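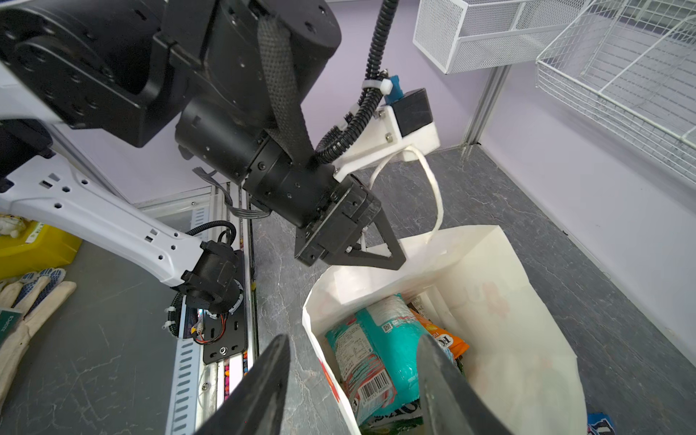 Gurwood Two-Arm Bench Cell

Bench cell for light handling work: bagging, unbagging, sorting, shelf loading
Sold by Benia Equipment, Pustville
Page last revised 24 July 2018

Overview

The Gurwood cell is a pair of arms bolted to a shared front rail, set inside a frame of aluminum extrusion with wall panels. Each arm ends in a two-finger gripper with its own sensor on a bracket. The tabletop and baskets are included. You supply the bags, the goods and a person to keep an eye on it.

Most people who call us ask the same thing: can it do the job yet? The answer depends on the job, so we have put the plain version on this page.

What it does well now

Putting packaged goods into an open bag. Chips, snack pouches and flat bars are all within reach of the standard grippers. One arm can hold a rope handle or the rim while the other places the item.

Taking goods out of a bag and setting them on the table.

Moving small items between the table and the wall baskets.

What it does slowly

Opening a folded paper bag. The arms can do it, but a person is faster, and customers who bag all day usually have someone open the bags ahead of time.

Soft bags full of air. Chip bags change shape when squeezed, so the grip has to be light and the arm moves at reduced speed. Expect 31 seconds per item on our standard bagging routine, from first reach to release.

What it doesn't do

Glass, eggs, loose produce or anything with liquid in an open container. It will not decide what goes at the bottom of the bag unless you set the order. It does not tie, staple or tape. It is not sold for home kitchens, and we turn down those orders. Folding laundry and loading a dishwasher come up often in calls. We do not offer either one.

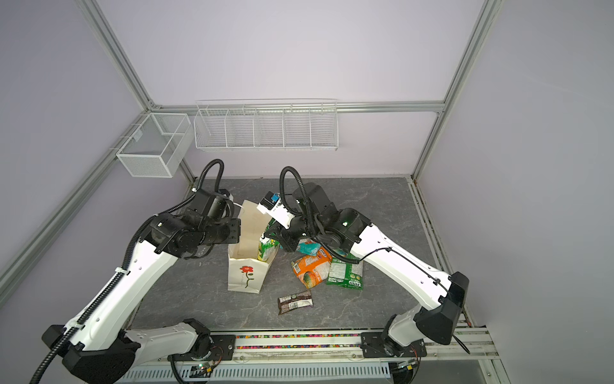 Bag handling on the Gurwood cell, with paper bag and snack packages.

Standard equipment

Arms: 2, mounted on the front rail
Grippers: parallel, two-finger, one per arm
Cabling: corrugated conduit along the arms
Storage: wire baskets, wall mounted
Tabletop: gray marble pattern, wipe clean

Options

Ó Dálaigh finger set. Softer pads for thin film packaging. These wear faster than the standard fingers and should be checked every 7 days in regular use.

Extra wire basket. Hangs inside the cell.

Spare conduit and ties. Worth having on the shelf. Cable wear is the most common service call we get.

Setup and upkeep

The cell ships in two crates. Allow a full day for assembly and another for teaching the first routine. New routines are taught by guiding the arms through the task several times — more for soft goods, fewer for boxes. Keep the front rail clear, and wipe the fingers down at the end of each shift.

Service is due every 3000 hours. Grippers can be swapped on site with a hex key. Motor housings should come back to us.

Ordering

Cells are built to order in Pustville. Units ordered in June are now shipping. Before you order, send us a box of the goods you want handled and the bags you use. We will run them through a cell and tell you which ones it drops. There is no charge for the trial, and the goods are returned at your cost if you want them back.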